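Why I finally learned to sew a straight line

My grandmother could hem a curtain while watching her shows, without looking down once. I inherited her button tin and none of the talent. For most of my adult life, if something ripped, it went into a bag at the bottom of the closet, and when the bag got full I bought a bigger bag.

What changed things was a tablecloth. I'd picked it up at a rummage sale in Nenasero, where my sister lives, and I loved it more than anybody should love a tablecloth. Then I caught it in the drawer and tore a hole in it the size of my thumb. The tailor on our street had closed, the dry cleaner said they only did zippers, and so I got out the button tin and a packet of needles and ruined the thing completely in one evening. The fabric puckered like a prune. I was furious, and I signed up for a beginner class the next morning.

The class ran for 7 weeks in a room over the hardware store, and the first one was all about fabric. We didn't thread anything! We just handled cloth. Pulled it one way, pulled it the other way, held it up by a corner to see how it dropped. I thought it was a bit silly until I noticed that the cheap cotton I'd brought from home stretched like crazy on the diagonal and hardly at all along the edge. That's the bias, and it explained every crooked thing I had ever made (including a Halloween cape that I still get teased for). 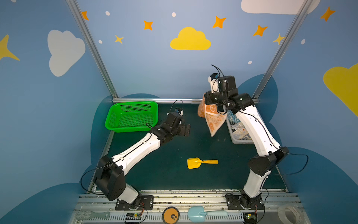

So if you're starting out, please wash your fabric first. I know, I know. You've just brought it home and you want to cut it up right now. But cotton shrinks, and if it shrinks after you've sewn it you get a pillow cover that no longer fits the pillow. I lost a whole set that way. These days everything goes straight from the shopping bag into the machine, then gets ironed while it's still a little damp, and only then am I allowed near it with scissors.

The scissors are the other thing. I'd been using the kitchen pair, the same ones that open bacon. I bought a proper pair of Lakatos shears halfway through the course and felt very guilty about the money for one whole day. Then I cut out a set of napkins and the guilt went away. They live in their own drawer now, and my family knows that anyone who cuts wrapping paper with them will be sleeping in the yard.

My machine is a secondhand Brirkeo that weighs as much as a small pony. It does 3 stitches, one of them badly. I'm very fond of it. The first time I got the tension right — it took me most of a rainy September weekend and a lot of scrap — I ran up and down an old pillowcase just for the fun of seeing the thread lie flat. Straight lines, all the way across! I took it downstairs to show people. They were polite about it.

The flattening out is the part I still hurry, and I pay for it every time. A piece of cloth that looks smooth on the table often has a little ripple hiding in the middle, and if you pin over the ripple you've sewn in a wrinkle forever. My teacher made us start from the center and work out toward the corners with flat hands, never tugging. It's dull. It works. I put the radio on and pretend I'm a patient person.

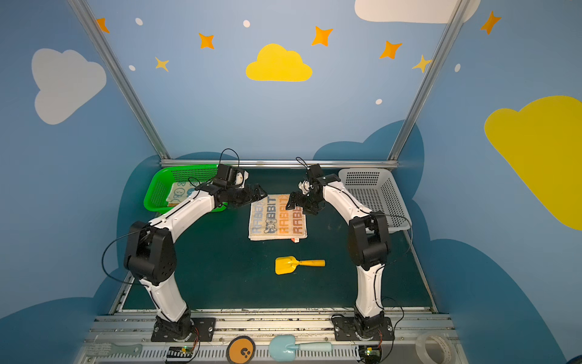

Grippers above both corners.

I've made plenty since then. Napkins, mostly, and a drawstring bag for every kid I'm related to, and one apron with the pocket upside down that I wear anyway. I also went a bit wild and ordered 500 pins from Trundska, and I believe I've stepped on 100 of them. Get the ones with the big colored heads, is my advice, and a magnet on a string for the carpet.

The bag at the bottom of the closet is down to two pairs of jeans and a sleeping bag with a broken zipper. I'm putting off the zipper. The tablecloth I took apart and turned into patches, and one of them is on the knee of the pants I'm wearing right now, slightly crooked, with the bias going the right way.

Next up is a set of kitchen curtains, and I've already washed the fabric. If any of you have a good trick for hemming something that long without crawling around on the floor, please leave it in the comments, my knees would be grateful.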